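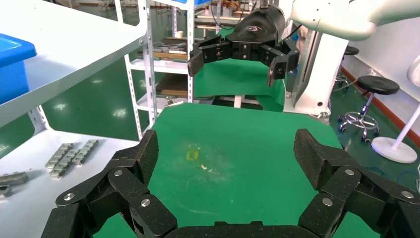 The arm did what we told it to do, Edgardo Dalisay said on the phone, and then he was quiet for a moment before he added that this was exactly the trouble.

I had asked him about the stop of last June, when the two-arm cell at Stedberg reached across its table, closed its fingers on the edge of a bin and did not let go. Nobody was hurt. One finger was bent, one bin was cracked, and a trial that should have finished on a Friday was closed for 8 days. In the world of factory accidents this is a very small story. I wanted to write it because the small stories are usually not written, and the people who work beside such machines have to learn each one again for themselves.

The cell is simple to explain. Two arms with fingered grippers share a work table. Metal brackets and strips must be taken from one place and put in another, again and again, so that a program called Dullix can learn how to hold them. Stedberg bought the program from MacKinnon and did the rest of the work in its own shop. By that morning the cell had made 3165 picks, and 2727 of them were counted as good.

It was the word "good" that interested me. Dullix counted a pick as good when the fingers closed, met some resistance and came up again. It did not ask what was between them. A bracket gives resistance. The wall of a bin also gives resistance, and a plastic wall is even a little soft, so the motor current rises slowly and looks very much like a careful grip.

When Stedberg went back through the records, they found 116 picks in which the fingers had touched a wall and not a part. All of them were inside the 2727. The cell had been practicing its mistake for weeks, and it had been told each time that it was doing well.
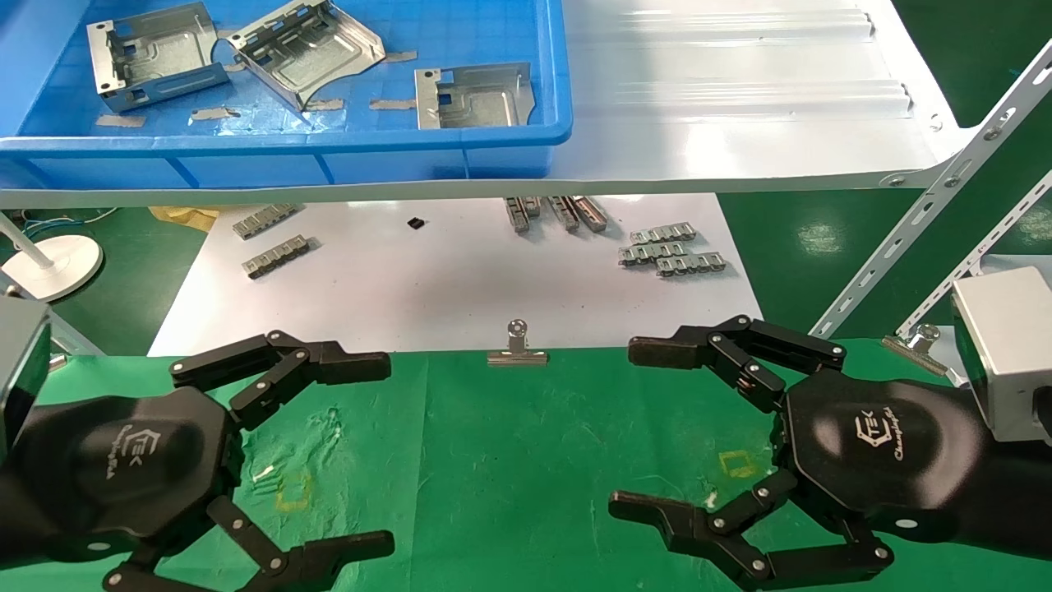
But surely there was a force limit, wrote a reader, Stekum, after I mentioned the case in an earlier column; every arm sold today has one, and if it was switched off then you should say so plainly.

It is a fair question, and I took it back to Dalisay. The limit was on. It worked as it was designed to work, for one arm. If an arm pushed too hard against something, it stopped. What the limit did not know was that a second arm existed. On that morning the first arm had closed on the wall of the bin. The second arm was already coming for its own part, and it caught the other side. Each arm felt a load that was below its limit. Together they were pulling a bin apart.

"Each one was innocent," he told me. I think he had prepared this sentence, but I liked it anyway.

The operator heard a crack and pressed the red button. Here comes the part which I find more serious than the bent finger. The button removed power from the arms, and the brakes held them where they were. The fingers had no brakes, but their gears are slow to turn back, so they also stayed closed. The operator wanted to free the bin. She put her hand between the two grippers and pulled.

The bin came loose with a jump and the bent finger passed close to her wrist. She had a red line on her glove and nothing more. When I asked whether the written procedure allowed this, Dalisay said that the procedure ended at the button. After the button there was a blank half page. 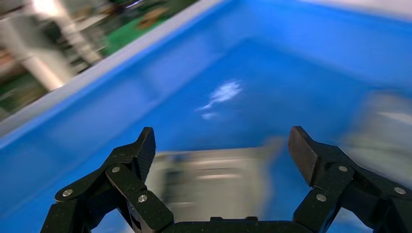
That half page is now filled. The first new line says that stored force must be released before any hand goes in, and it explains how: the fingers are opened with a small key from the back, one arm at a time, starting with the arm that is farther from the operator. The second line says that two people must be present. Dalisay wanted a third line about gloves, but they are still arguing about it, as a thick glove can be caught more easily than a thin one.

The program was changed too. Dullix now compares the width of the closed fingers with the width of the part it expects, and if the numbers do not agree, the pick is marked as doubtful and a person must look at it. The arms also share one force limit when they work over the same bin. This makes the cell slower -- Dalisay would not tell me by how much, and I understood that his managers had already asked him.

I visited the shop in the afternoon, after the cell was running again. The cracked bin was kept on a desk near the door, with a paper label tied to it. People put their pens in it.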